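Teaching the Girnell hands to dose coffee

I've had the Skenik coffee routine on our Girnell pair of arms for a fortnight now and I'm still grinning at it, so here are my notes on setting up the grinding step. You'll need the arms calibrated, the counter cleared of stray spoons, and a spare 2 hours (mine took longer, I kept stopping to watch).

Start with the cup. Put it to the left of the drip tray, within easy reach of the left hand, and teach the grip close to the rim. Set the grip force to 660 on the slider. The default of 800 is meant for mugs and it's too keen for anything thin.

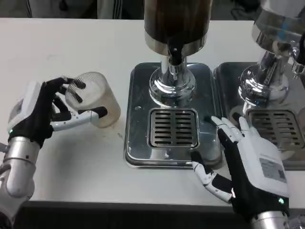

Save that pose before you touch anything else! Then run the pick-up ten times at half speed, nudging the cup a little each time, so the routine learns to cope with a sloppy start. Guilan Jiang at Vililport gave me that tip and it saved me an evening.

Next comes the handover, my favourite bit. In the Skenik menu choose Two Hands, then Hold and Press, and give the right hand the holding job. Check that the cup sits upright directly under the spout, over the slotted grate, with the left hand free to reach up to the grinder just below the hopper. If the fingers crowd each other, lower the right wrist a touch and save again. 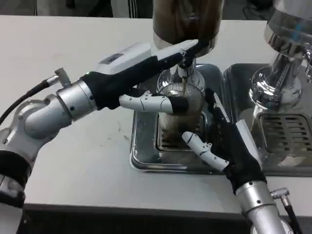 Timing is the last thing to set. Begin with a pause of 3,000 milliseconds and adjust from there to suit your beans. Keep an eye on the grounds through the clear side of the glass cup while you do it, and trim the pause in small steps until you like the dose. Then save the lot under a new name, so the factory routine stays put.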